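Outdoor robot rules get a first draft, comments open till November

A working group on ground robots has put out its first draft of good practice rules for machines that use park roads and shared paths. It runs to 19 pages and covers speed, stopping, path edges and who has to be nearby. Kevard and Zuccaro both had people in the room.

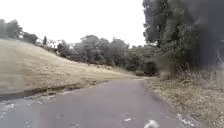 Edge rules took up most of the drafting. The group wants every operator to write down, before a run, how its machine tells pavement from verge. Plenty of park roads have no painted lines or curbs, just asphalt going off into dry grass and leaf litter, with pale scraps lying on the surface that may or may not matter. "A spec that says stay in the lane is no use there," said Adesuwa Akande, who edited the section. Under the draft, a robot that can't place the edge must slow, then stop.

Speed caps didn't get settled. Two numbers still in brackets in the text, the group will try again at it's next meeting. 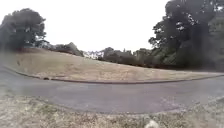
Clirton, 2019-02-05 – The draft went to 70 operators this morning. Replies already coming in, mostly on curbs. Version one asks for a separate test on curved paths where one side has a curb and the other is soft ground, and smaller firms say that doubles their site time. Lawal Tijani of Nindeo wants the two tests merged. Dariusz Tokarz, who chairs the group, said he is open to it but wants logs from real sites first, at least 200 runs.

Also in the draft: a named person responsible for each run, a stop button that works from the path, and a site check after heavy leaf fall. Logs to be kept with teh site plan. Nothing on night running yet.

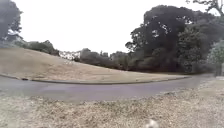 Asphalt path with a curb on the far side and open verge on the near one.

Oluwaseun Chukwu, who speaks for path users in the group, asked for plainer wording on giving way. Walkers first, always, no exceptions for slow machines. That line is in. A line on warning sounds was dropped after complaints from both sides and may be back in the next version.

Comments go to Danjuma Aliyu at the group's office. Final text due in November.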